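Kendex app on the Skosell TV stick, anyone got it to stay logged in?

Home Streaming Talk > Music on your TV

plaidcouch
9th October
So the Kendex music app finally showed up on my Skosell stick last night and I was way too excited, because I've been casting from my phone like an animal for two years. Installed it, typed in the code, all my playlists came up, great. Then I turned the TV off, went to bed, and this morning it wanted the code again. Did it a second time and same thing after lunch. Is this just me? I have the older stick, the one with the round remote.

tunafishmelt
Not just you. Mine forgets me every time the stick goes to sleep. Stays logged in fine if I leave it on the home screen, which I'm not going to do all day.

oldreceiverguy
Go to Settings, then Apps, then Kendex, and look at the storage line. If your stick is nearly full it throws out the app's saved data to make room. I had 200 MB left on mine and it did exactly what you're describing. Deleted a couple of games the kids never play and it's been good since.

plaidcouch
Ooh, ok, checking. I have 600 MB free so I don't think that's it? Unless it wants more than that, which seems nuts for a music app.

oldreceiverguy
Hm, no, that should be plenty. Did you link it through the voice assistant too, or only in the app?

plaidcouch
Both! I did the app first and then added it as the default music service so I could ask for stuff from the kitchen.

marzipan_dan
There's your problem. The voice link and the app login kick each other out. Unlink the voice one, sign in on the TV, THEN add voice back. Order matters.

tunafishmelt
I don't buy that, I never set up voice at all and I still get logged out.

marzipan_dan
Could be two different bugs. I'm only telling you what fixed it for me.

tunafishmelt
Or it fixed itself the same day you tried it. They've been pushing little updates all week.

gearsandgravy
I had the logout thing on a Vemomura box, not a Skosell, so take this with a grain of salt. What worked was turning off "clear on sleep" under the privacy menu. It's buried and the name is terrible.
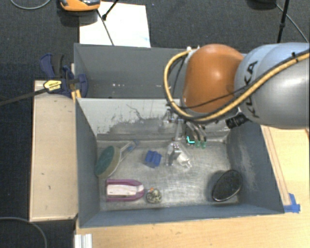
Once I did that I rebooted the box, signed in one more time and haven't seen the code screen again. My library is 3,968 songs so it took a while to load the first time, and I thought it had frozen. Let it sit. Also the shuffle is still awful, it plays me the same few albums over and over, but that's a separate thread.

tunafishmelt
Found it on the Skosell! It's called "reset app sessions" on mine and it was switched on. Trying it tonight.

plaidcouch
Mine was on too, ugh. I turned it off AND did the unlink thing, so now I won't know which one did it, sorry marzipan_dan. But it's survived one nap so far.

marzipan_dan
I'm claiming it.

oldreceiverguy
Does anybody get lyrics on the TV app, by the way? I only see them on my phone. I play it through a Petrauskas soundbar if that makes any difference.

gearsandgravy
Soundbar shouldn't matter. Press down twice while a song is playing, they come up on mine for most stuff.

oldreceiverguy
Down twice just opens the queue for me. I'll poke at it some more this weekend.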